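# Tukivier two-arm tabletop set

Tukivier holds 2598 episodes of two-arm manipulation on a cream tabletop. We use it to test Pleketti, our method for splitting long recordings into short skills without hand-marked boundaries. Each arm has a two-finger gripper and its own wrist unit.
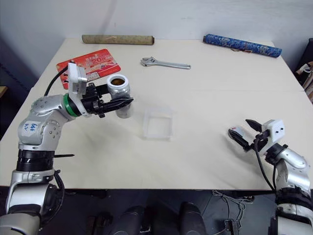 Episodes come in 41 task groups. Background items stay on the table between takes, so a policy has to pick out the right object among things it doesn't need. 134 episodes are held out for testing — don't tune on them.

## Results so far

Pleketti finds the switch between arms more reliably than our fixed-window baseline. It still places the boundary late when both grippers are close to the same object.
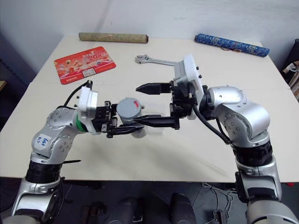

Known problems:

- Two task groups have short gaps in the left joint log.
- Cables sometimes hide part of the table from the head view.
- Text on printed items is not masked.

Files are split by task group, then by episode number.

Contact: Nemari data desk | © Nemari | Back to top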